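Hi Liv, quick October update on the clothing repair evenings at Enham!

We've now spent 832 of the 2000 you gave us, mostly on thread, needles and the secondhand overlocker (Ebbe talked the seller down, bless him). People keep bringing heavier stuff than we planned for, so I've ordered stronger needles too.

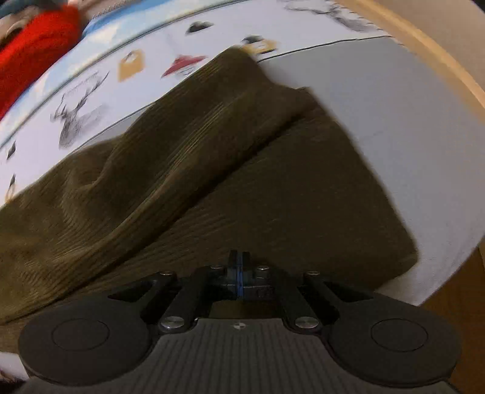
*Ribbed fabric, olive-brown.*

Darning is the big hit. Agnes runs that table and it fills up before 6:30 – she'd like a second helper, and Tormod has said yes to every other session. The Halvorsen lease is still unsigned, and I'm chasing them again this week. 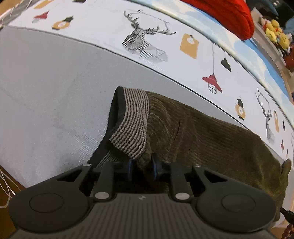
*A sock on light gray.*

Next up is zippers, which scare me a bit! I've put 449 aside for parts and will send you the receipts once Ashwin has scanned them.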